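Gristine Reading Group
Notes from the May meeting

Present: Kiprono Waweru, Tumaini Nyamweya, Rizwan Tarar, Mwanaisha Laizer and me (Adalberto Rocha, taking notes again, so blame me for the spelling)

We got going at 6:42 after moving the chairs away from the radiator, which is still on for some reason. Mwanaisha brought the date cake. Thank you Mwanaisha!

Last month's notes

Rizwan wants it on record that he did finish the Senberg novel, he just finished it after the meeting, so where I wrote "Rizwan gave up" please read "Rizwan was on chapter 18." Fixed. Otherwise everyone was fine with the notes, or hadn't read them.

This month's book: Koech, the short stories

We spent most of the evening on this one and I couldn't write fast enough, so this is only what I caught.

Tumaini loved it. She read the ferry story twice and then read it out loud to her sister over the phone, and she thinks the whole book is really about people waiting for someone else to make the first move. Kiprono liked the ferry story too but found the middle of the book slow (he said "soggy," and Tumaini threw a napkin at him). I'm with Kiprono on the middle, though I did like the one with the two tailors, mainly for the argument about buttons.

Rizwan had the earlier translation, which none of us knew about until he started reading from it and we all got lost. The ending of the tailors story is quite different! In his copy the younger tailor says he'll come back, and in ours he only picks up his hat. We went around and around on which is better. Mwanaisha prefers the hat. I wanted him to say it. Rizwan is going to photocopy his version of that last page so we can put them side by side next time.

We also got onto whether short stories should be read in order. Mwanaisha never does, she starts with the shortest and works up. Kiprono was shocked by this and we lost ten minutes to it.

The room

We can keep the upstairs room at the Grarkeo library through the summer, but from next month we have to be out by 8:30, so that means starting at 6 sharp. I'll ask at the desk whether we can get in a bit early to set up. Mwanaisha asked about the window that doesn't open. I'll ask about that as well, but I asked in the winter too and got a shrug.

New people

Two people have written to Tumaini wanting to join. Everybody said yes. Kiprono worried that we'd get too big to hear each other, but we agreed that's a problem for when it happens. Tumaini will write back and tell them what we're reading, and warn them about the stairs.

Next books

The list had 5 titles on it and we got through the usual bargaining. Next month is the Senberg essays, the thin collection and definitely not the big one. The month after that will be something with pictures in it, which was Mwanaisha's idea. She feels we've done nothing but novels and stories for ages and she'd like to sit and look at a page for once. Rizwan asked how you discuss a page you're only looking at, and she told him to come and find out. I'm curious! Everyone is to bring a big book from home, art or maps or plants or anything at all, and we'll pass them around the table.

Cookbooks are allowed. We did vote on this, Kiprono was against.

Money for tea

The jar is low. Please put something in it. Rizwan bought the last two boxes of tea himself and won't take anything for them, so let's at least buy the next ones.

Things to do

Rizwan: photocopy the last page of the tailors story
Tumaini: write to the new people
Me: library desk, early entry, window
Kiprono: return the spare copies of Koech, including the one with my bus ticket in it (I'd like the ticket back, it has a phone number on it)
Everyone: start thinking about your big book
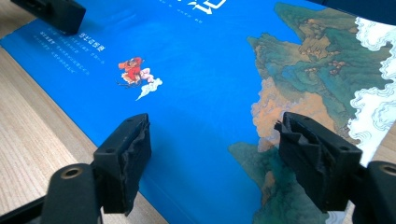
Oh, and snacks. Kiprono has next month, and he's been asked for something that doesn't leave crumbs in the essays. We finished at 8:50 and Tumaini locked up.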